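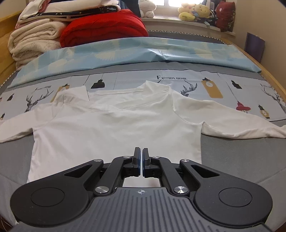

Handheld with the blue pads, over the white shirt.

1/ Putting notes from the gripper comparison in one place, mostly so I stop answering the same messages twice. We tried three sets of pads on the handheld, all on clothes, all on a bed. The short version for people who don't read threads: soft pads for shirts, and check your camera angle before you spend money on fingers.

2/ The three sets: the blue ones in the photo, a harder black rubber set that Subbarao Chacko cut for us from sheet stock, and a silicone set from Kirkell with small bumps. Same linkage for all of them. Swapping a set takes me almost 10 minutes, and most of that is lining up the tips again.

3/ Test garment is a white long-sleeved shirt with a collar, spread flat, sleeves out to the sides. I picked up at the cuff, the collar and the hem, then folded each sleeve in across the chest. 20 folds per pad set. A fold counts if I didn't have to let go and grab again.

4/ Results on sleeve folds:
Blue pads 17 of 20
Kirkell bumps 14 of 20
Black rubber 9 of 20

5/ The black rubber holds best once it has hold of something. The trouble is getting hold. It skates over a single layer of cotton and closes on air. Subbarao thinks the edge is too square and wants to put a chamfer on it. I have a spare pair he can cut.

6/ The Kirkell set picks up fabric very well, sometimes too well. On four of the six misses it took the shirt and a bit of the sheet under it, and the whole bed started moving toward me. On a table with a bare top I'd expect it to do better. I haven't run that yet.

7/ Blue pads, three misses, all at the collar. There are two layers plus the stiff part, and the fingers want to close on one layer only. Cuffs were fine even when they were bunched up.

8/ Camera. We ran the same folds with two mounts. The low one looks straight over the back of the gripper, and the housings take up a big share of the bottom of the picture. The high one is 70 mm further up on a printed bracket.

9/ The high mount sees more shirt. It also puts the tips further away, and when the fingers are close together you can't tell if there is cloth between the pads. With the low mount you can, and there's a view of the fabric through the opening in the mechanism too. I was ready to dislike the low mount and I'm keeping it.

10/ What you lose with the low one is the hem. With the collar pointing away from you, the gripper sits right on top of it. I now do the hem last and come at it from the side.

11/ Divya Rajan asked about exposure. Yes, a window at the head of the bed is a problem with a white shirt. On auto, the shirt went flat gray every time I tilted up toward the light, then blew out when I tilted back. Locked exposure fixed it. Set it on the shirt and let the window go white.

12/ White balance, lock that too. I forgot on the first batch and the pads drift from blue to nearly purple between clips. It doesn't matter for the fold count. It matters a lot if you're using pad color to find the tips, as Divya's script does.

13/ Controller side. Finger width is logged by Fuluvley, our own little logger. It writes a width and a time stamp, and that's all it does. Mio Yagi found that the width reading lags the video on the longer clips. Short clips are fine. We now clap the fingers shut twice at the start and twice at the end and line up on that.

14/ If you have the older version of the logger, the end clap is not used for anything. Please do it anyway. Mio is adding it.

15/ Weight. The Kirkell set is the heaviest and you do feel it by the end of a batch. My wrist was worse than my numbers, so I may be blaming the pads for the order I ran them in. They went last.

16/ Which brings up the obvious hole in all this. One operator, one shirt, one order. Thitima Phetsri is going to repeat the 20 folds with the order reversed, and with a knit top as well. She has smaller hands than I do and already says the trigger pull is too long.

17/ Someone asked why not test on a plain sheet. I did a few on plain gray and the folds came out the same. The script did worse on the printed one, where it kept picking out bits of the pattern as shirt edge. I'd like to know that now and fix it, so the printed one stays in.

18/ Cleaning. The blue pads collect lint and get slick after a while. I wipe them with a damp cloth between batches and let them dry. Don't use alcohol on the silicone ones. Saimi Kallio did and the bumps went cloudy.

19/ Things I'd still like to try:
Blue pads with a thin lip at the tip, for collars
Black rubber with Subbarao's chamfer
A wider lens on the low mount
The arm at Rirarero running the blue pads, if Saimi can get us a slot in November

20/ On that last one, the arm closes slower than I do and it won't wiggle the fingers to work them under a layer, which I do without thinking. So expect the arm numbers to be lower for every set. I'll post them whatever they are.

21/ Bracket file for the high mount is with Nair, who printed ours. I can send it if you ask. Print it solid. The first one was light infill and cracked at the screw hole.

22/ Correction to 4/: Mio rewatched the clips and one of the black rubber folds I passed was a regrab. So 8 of 20, and the rest stand. Thitima starts her batch next week and I'll add her numbers under this post.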